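Fandau Tableware Set – read me first

Version of 5/30/25. Maintained by Marama Ruawai and Demetrio Casado.

What it is

A set of 100 short records of a dinner table being laid and cleared: black speckled dishes and plates, metal cutlery, glasses, a striped runner. The earlier Zabala list called this "a complete household table". We doubt there is such a thing, and have dropped the phrase.

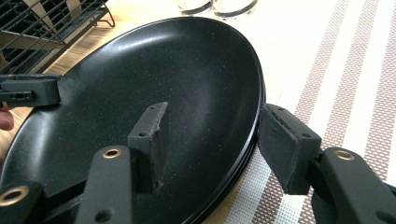

Black speckled dish, nested on another of the same shape.

Labels

Of the 100 records, 86 have a dish label we would defend. The rest were labelled "bowl" by one reader and "plate" by another, and no rule we tried settled it. Aitana Alcaraz wants a rim-height cut-off. I don't trust it – height is hard to judge on a dark glaze, if it even is a glaze – so both labels stay in.

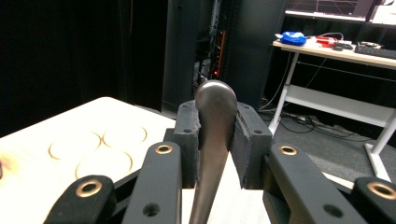 Cutlery is labelled by type only: spoon, fork, knife. Size words such as "dessert" were removed because readers were guessing. Marks on the table get their own field, and it is the one I believe least. The pale wood to the left of the spoon has three faint brownish rings, which one reader put down as stains and another as part of the surface. Use "ring" and leave the cause blank.

Known problems

– Stack counts are unreliable. Stacked black rims run together, so six plates and five look much alike.
– Glasses are marked "empty" on looks alone.
– Runner colours vary with the light. Treat "white" and "pale grey" as one value.
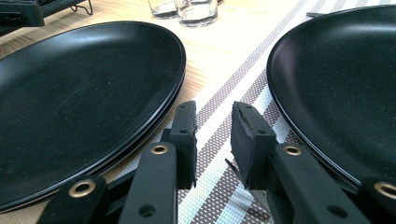

Stacked oval plates, striped runner, two clear glasses.

Not suitable for

Judging how people "normally" lay a table. Maite Lozano has seen it used that way twice and objected both times.

Corrections to Marama, with the record number.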